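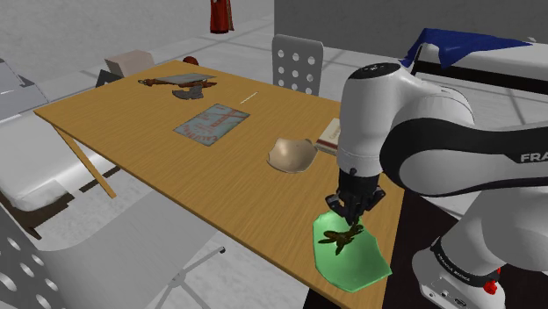
Two-part epoxy on low-fired earthenware keeps giving me a weak bond line, and I'd like to compare notes before I commit to a larger repair. The body is porous and the glaze is soft. I have been using Votness slow-set, mixed by weight, applied to one face only, joint closed by hand and left overnight. Test pieces fail in the clay right next to the adhesive, leaving a thin skin of body stuck to the epoxy. The geometry is simple enough: on the green piece the left edge is rounded and the breaks down the right side are straight and angled, so I can seat a join by feel without a mold. Fit is not the problem. I want to know if the faces should be sealed first, and with what.
kilnside_r

kilnside_r wrote again:
Forgot the details. Bowl weighs 326 g by the old inventory slip. Display only, no food, no water. Room is heated from November on and gets very dry.

tarn_and_slip
Failure in the clay means the adhesive is stronger than the body. That is the wrong way round for a repair. If the bowl is knocked again, you will get a new break beside the old one and lose material. Use something weaker. An acrylic resin in acetone is the usual choice for low-fired ware. It is reversible, and you can redo a bad alignment with a solvent swab.

Gopinath Naidu
Agree on the resin, with one addition. Consolidate the break faces first with a thin solution of the same resin. Brush it on, let it soak in, repeat once, then let it dry fully before you apply the thick mix. If you skip this, the body pulls solvent out of the joint and the bond line is starved. I think that is also part of what you are seeing with the epoxy. Thin epoxy wicks into the clay, and the skin you describe is the zone it soaked into.

dobson_flux
I don't agree that reversible is always better. For display pieces in a heated room, acrylic resin can creep under load. I had a rim section sag over one summer on a shelf above a radiator. Epoxy with a resin barrier coat on both faces gives you the strength and still comes apart if you have to. Votness over a barrier has worked for me on six bowls.

tarn_and_slip
Creep depends on the resin grade and the temperature. Moving the shelf is cheaper than changing the adhesive. I also don't see what load a bowl of that weight puts on a vertical join.

dobson_flux
The load comes from the rim if it is stood on edge in a plate stand. OP did not say how it is displayed.

kilnside_r
Flat, on its foot. No stand.

tarn_and_slip
Then creep is not an issue.

Gopinath Naidu
Do a dry run before any adhesive goes on. Tape across the joins on the outside, work from the base toward the rim, and number the pieces in pencil on the tape, never on the clay. If two vessels are on the table, as with the green and the beige here, sort by body color at the break as well as by glaze. Glaze shade varies a lot across one pot.
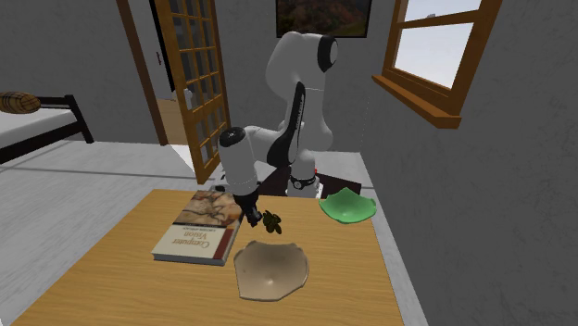

Re: Filling the losses

kilnside_r
Next question. There are chips along the glaze edge that will stay open after the join. I have Skuvine fine filler and some plaster. Which one sands flush without scratching the glaze?

mudroom_ed
Skuvine. Plaster is fine for large gaps, but it crumbles at a feather edge. Overfill slightly, let it harden, cut back with a scalpel while it is still cheesy, then finish with 1000 grit used wet. Mask the glaze right up to the chip. Soft glaze will dull from the paper even at that grade.

dobson_flux
Wet sanding on a porous body is asking for tide marks. Use it dry, or use a swab with a little acetone if your filler is resin-based.

mudroom_ed
Damp, then. I wipe the paper on a sponge. No tide marks so far, but my pieces are all glazed on both sides, so I can't speak for a bare foot.

Gopinath Naidu
Check the Skuvine label before using acetone near it. The older tubs were a different binder. Van Wyk sells both and the lids look the same.

kilnside_r
Mine is from Van Wyk. Label says water-based. I'll go dry.

Re: Cure time

kilnside_r
Consolidated two test tiles as suggested and joined them with the thick resin. How long before I load one to failure?

Gopinath Naidu
Give it 28 days. It will feel solid much earlier, but there is still solvent in the joint and the result won't mean much.

dobson_flux
Run an epoxy-over-barrier tile next to it and post both break faces. I would like to see where mine goes.

kilnside_r
Will do. Same clay, same break method for both.

Prulberg Forums > Workshop > Ceramics Repair > Adhesives and Fillers
New posts Search Members Log in

Related threads
Yellowed epoxy on old mends: removal
Barrier coats for terracotta
Van Wyk filler tubs, old and new binder
Sand box or tape for holding rim joins
Matching a celadon fill with dry pigment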